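Search this blog Go

Slow charging on the Jatoi: finding the part that was at fault

Posted 17 March 2018 by admin
Filed under: Phones / Power and Charging

The short version is that the cable was bad and the port was dirty, and each fault hid the other. The long version follows, for anyone with the same phone and the same complaint.

My Jatoi is a mid-range Android handset with a micro USB port. It has never been a fast charger, but it used to go from nearly empty to full during an evening. Over the winter that stretched. By the end of February I could leave it plugged in from dinner to bedtime and find it at 22 percent. The charging icon was on the whole time. If I used the phone while it was plugged in, the percentage went down.

Most of the advice for this problem starts with software. Clear the cache, close background apps, turn off location, do a factory reset. Some of that can help a phone that is draining itself, and I don't say it's useless, but it is a poor place to start. A phone that is losing charge on the wall either isn't getting enough current or is using too much of it. You can tell those two cases apart before you erase anything.

Measuring first

I installed a free battery monitor app that reads the current the phone reports for its own battery. These readings come from a small chip inside the phone and vary in quality between makers. On the Jatoi the number jumps every few seconds and should be read as a trend. What it shows is net current, meaning what goes into the battery after the phone has taken its share. With the screen on and bright you will see a lower number than with the screen off, on the same charger, and neither one is wrong.

The wall charger that came with the phone is marked 2000 mA on the output side. That is the most it will supply. The phone decides what to draw, and it draws less as the battery fills, so any comparison has to be made at a similar charge level. I made all of mine when the battery was low, in airplane mode, with the screen at its dimmest setting. I let the reading settle for a few minutes each time and wrote it down.

With my usual cable and the original charger, the app reported 200 mA. That is terrible. It explains the whole complaint on its own, and it also clears the apps, given that the radios were off and almost nothing was running. I booted into safe mode to be sure and got the same result.
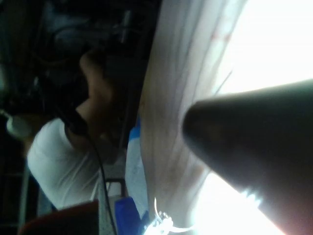
Swapping one thing at a time

There are four parts in the chain: the outlet, the charger, the cable and the phone. The rule is to change one and leave the others alone. People break this rule all the time, me included. You buy a new charger, it comes with a new cable, you use both, the problem goes away, and then you keep the old cable in a drawer and put it back into service six months later.

The outlet I ruled out in a minute by moving to another room. I had the charger on a power strip behind the desk, and the strip was fine.

For the charger I borrowed the one that belongs to my Fludetti e-reader, which is a different make with a slightly lower rating. Same cable, same phone. The reading did not move by any amount I would trust. I then took the original charger and used it on the e-reader, with the e-reader's own cable, and it charged normally. So the charger was good.

For the cable I had three to choose from. The usual one was a long Flullon with a woven jacket, bought last July so that I could reach the bed from the outlet. The second was the short cable from the phone's box. The third was a thin no-name cable that came with a bicycle light. The short one gave a much better number than the Flullon. The bicycle light cable gave something in between, and the phone dropped the connection whenever I touched it.

That should have ended it. I put the short cable on, left the phone for an hour, and came back to find it charging slowly again. I pushed the plug in harder and the reading went up. I let go and it went down.

Why a cable can be slow and still work

A USB cable has two wires that carry power and two that carry data. The power wires have resistance like any wire, and the resistance goes up with length and down with thickness. When current flows, some voltage is lost along the way. The charger puts out five volts, and the phone sees less than that at its end. Many phones watch the incoming voltage and cut back what they ask for when it sags, so that a weak source isn't pulled down completely. The user sees a charging icon in both cases.

A long cable with thin power wires is therefore slow from the day you buy it. A cable that has been bent at the plug every night gets worse, as strands break one after another inside the jacket. The woven kind hides this well. The outside of mine looked new. When I flexed it close to the phone end with the app open, the reading dropped to nothing and came back.

You may find the wire size printed on the jacket in small letters, given as a gauge for the power pair and another for the data pair. A smaller gauge number is a thicker wire. The Flullon had nothing printed on it. I would not read much into that on its own, but I now look for it when I buy.

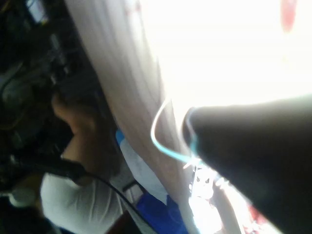
Thin cyan wire beside white fabric, in strong light

The port

The second fault was lint. A phone that lives in a pocket packs its port with fiber, and each time you plug in you press it down a little more. In the end the plug no longer goes all the way home. It makes contact, but the contact is poor, and poor contact is resistance again.

The check is simple. Plug the cable in and look at how much metal shows between the plug and the phone. Compare it with another device if you have one. On mine there was a visible gap, and the plug could be rocked from side to side.

To clean it:

Turn the phone off. Don't just lock it.
Use a wooden toothpick, shaved thinner with a knife if it won't fit. Do not use a pin or a paper clip.
Work along the back wall and the side away from the contact tongue. Drag the lint outward in small amounts.
Leave the tongue itself alone. In a micro USB port it is thin and it snaps.
Hold the phone with the port facing down while you do this, under a good light.

I got out a surprising wad of gray felt. I didn't use canned air, which in my experience moves loose dust and leaves packed lint where it is. After cleaning, the plug clicked in and stayed there.

Results

Short cable, clean port, original charger: the reading was well over what I had seen at any point in the tests, and it held when I moved the phone. Flullon cable, clean port: better than before but still slow, and still sensitive to bending. It went in the trash, so that I would not be tempted in July.

I replaced it with a Lurketti of medium length, with the gauge printed on the jacket. It gives nearly the same reading as the short cable. It is stiffer and doesn't lie flat on the nightstand. The plug housing is also a little too thick for the cutout in my phone case, and I had to trim the case with a knife.

A few notes on things I tried that made no difference on this phone. Calibrating the battery by running it flat did not change the charging current, and there is no reason it should. Charging with the phone off is somewhat faster, as expected, but did not hide the fault. Charging from a laptop port was slow with every cable, and I mention it only as a warning not to use a laptop as the reference when testing.

Battery wear is a separate matter. A worn battery fills fast and empties fast. If yours climbs quickly to full and then falls off by lunch, none of the above will help, and the next thing to price is a battery replacement. The Jatoi's back is glued, so I haven't looked into that yet.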